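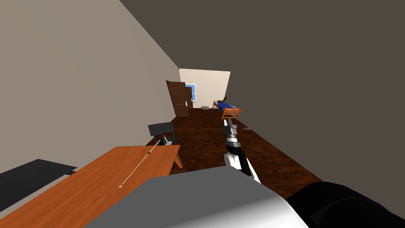
Head view in the simulated bedroom, arm extended toward the footboard of the bed.

Palach opened its teleoperation lab to outside visitors for one day, and I took the afternoon slot. The group teaches two-arm robots by having a person drive them through a task, then training on the recordings. Most of the driving now happens in a simulated apartment, with real arms used for checking.

The operator sits in a padded chair with a hand controller on each side. Kauko Vuorinen, who ran the session, put our group of visitors on the controllers for one episode each. Mine was discarded. I had closed the fingers before the arm had settled, and the logging tool flags that. 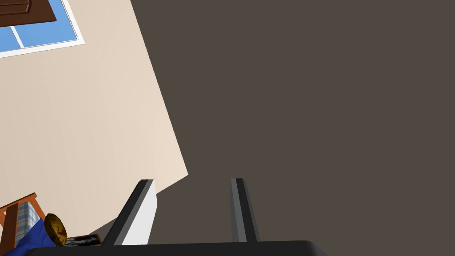

Elthorpe, 11 August 2021

The controllers come from Khasawneh and have no force feedback. Operators judge contact by eye, from the head view and the two wrist views. The wrist view rolls with the hand, so walls and windows lean at whatever angle the hand happens to have. New operators tend to watch the head view only. Vuorinen makes them spend their first hours on the wrist views – open fingers, nothing to grasp, just moving through the room until the tilt stops bothering them.

The current set holds 3,709 recorded episodes, of which 1,281 passed review.

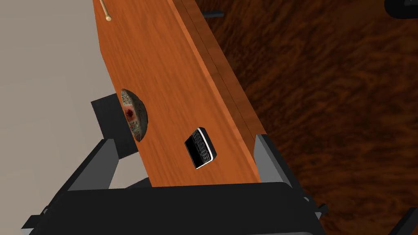 Wrist view with the board between the fingers. Bowl and small black object also visible.

Elie Hamdan handles review. She checks for long pauses, jerky joint motion and objects that pass through each other. The physics engine, Itusier, still lets the last of these happen, and she rejects an episode only if the overlap affects the grasp. I asked whether that was strict enough. Her answer was that 89 borderline episodes had been trained on separately in May, with no clear change in results. 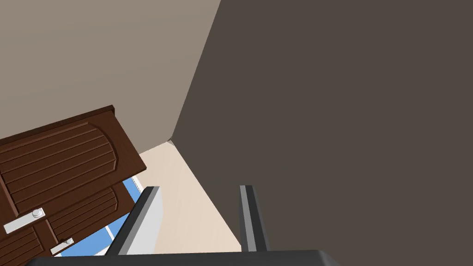 My own interest is in doors, which we automate at work with fixed arms and a lot of hand-written code. I wanted to know how a demonstration would cope with approach angle. Vuorinen's view is that the operator should vary it on purpose and never line up square twice in a row. A pair of leaves with lever handles set close together, as in the simulated room, adds a choice of which lever to take, and operators left alone will favor one. He now assigns the side before each episode. We had 141 demonstrations of a single door in our own trial and had not recorded the approach at all, so I will be going back through those logs.

Coffee was in the hallway and the real arms were powered down by four.

12 shares
3 comments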